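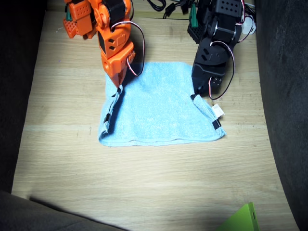 Workneh Robotics Group, Two-Arm Cloth Handling

README for the towel folding set, revision 2
Last change: 29 Aug 2023

Please read this file before you use the recordings. A fault was found in the first revision and part of the data had to be removed. The old revision should not be used for training.

Contents

The set has recordings of two small arms, one orange and one black, which fold a light blue terry towel on a wooden table. Both arms are moved by an operator. Every recording has the camera video, the joint positions of both arms, the gripper commands and the motor current. The folder names begin with the word stotine, this is only the name of our recording program.

The first revision had 1,000 recordings. We have taken out 301 of them. They are kept in the folder "held_back" and are not listed in the index file.

What went wrong

In the fold, both grippers must go down to the table and pinch the upper corners of the towel. The fault was in the black arm. When its gripper was closed on the corner and the arm began to lift, the gripper motor sometimes lost power for a short moment and came back. During this moment the gripper had no holding force, but the log continued to write the last good position. So in the log the gripper is closed and in the video the corner of the towel slips out.

Meron Negussie noticed it first, in January, when a trained policy lifted the black side and continued the fold with nothing in the gripper. We thought for a long time that the policy was bad. Then Kiros Seyoum played back the training recordings beside the logs and saw the same slip there.

Cause

The motor wire of the black arm was too short at the gripper joint. At the low position near the table it was pulled, and the plug moved in its socket. The orange arm has the same type of plug but we did not find the fault in it.

A second problem made the first one harder to see. The Heltine driver, which we use for reading the motors, repeats the old value when a motor does not answer, and it gives no warning.

Safety note

When power came back, the gripper closed to its last command at full speed. Lemlem Shiferaw was putting the towel straight at this moment and her finger was pinched. She was not injured, but the arm had not been stopped before she reached in. The rule is now that both arms are switched off at the power supply before any hand goes over the table. Pause in the software is not enough.

What was changed

The wires of both arms were replaced with longer ones, and they now hang in a free loop beside the arm. Please do not tie this loop tight to the arm to make it look clean. The driver now writes an empty value when a motor is silent, and the recording is marked as failed. After a power loss the gripper stays open until the operator sends a new command.

Known limits

The held back recordings were chosen by a script which looks for a repeated value longer than 2 frames. Very short losses may still be in the set. The current values of the black gripper are less reliable than the others and we advise not to use them as an input.

The towel has a care label and black tags at its edges. Some corner detectors take a label for a corner, so please check this before you report a wrong grasp.

Contact

Questions about the logs: Mebrat Beyene. Questions about the hardware and the safety rule: Sumeya Gebretsadik. If you find a recording with a slip, send the recording number and the time in the video.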